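Projects > Student Robotics > Jestix > Progress reports

Jestix: Door Opening in Simulation
Progress report to the Mahasneh Fund, second period
Prepared by Xuelian Xie, faculty adviser

1. Status
The student team has moved from reaching tasks to door opening. All work in this period was done in simulation. The hardware phase is still scheduled for January.

2. Work completed
Solomiia Tkachenko and Ximeng Ren finished the room used for the door task. It has a wood-grain door with a round silver knob, yellow-olive walls, windows and a dark reflective floor. 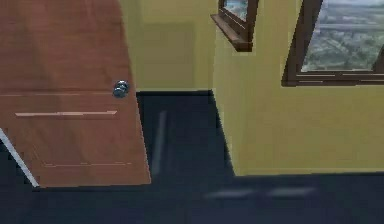 Door mass and hinge friction are now set from a single file, so a run can be repeated with the same values. Ermelinda Leitão wrote the logging script, which stores joint positions, hinge angle and contact force at 100 Hz. An episode ends after 12 seconds or when the hinge angle passes the target.

The baseline controller, Predent, was run for 200 episodes with a fixed starting pose. It reached the target angle in just over half of them. Most failures were slips during the knob turn. A smaller group came from the arm stopping short of the knob, traced to an error in the wrist offset that has since been corrected. The set has not been rerun.

3. Open issues
Camera input is low resolution, and the policy has little to work with when a view holds mostly plain surface. Qianru Yu is testing a second viewpoint and a short frame history.
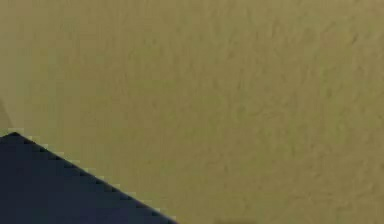

4. Next period
- Rerun the baseline with the corrected offset.
- Train on around 3000 episodes with varied starting poses.
- Freeze the door parameters before hardware work begins.

5. Budget
Spending is within plan. The computing line is underspent and we ask to carry the balance forward.

Contact: Jestix student project, Arkell Building | Back to top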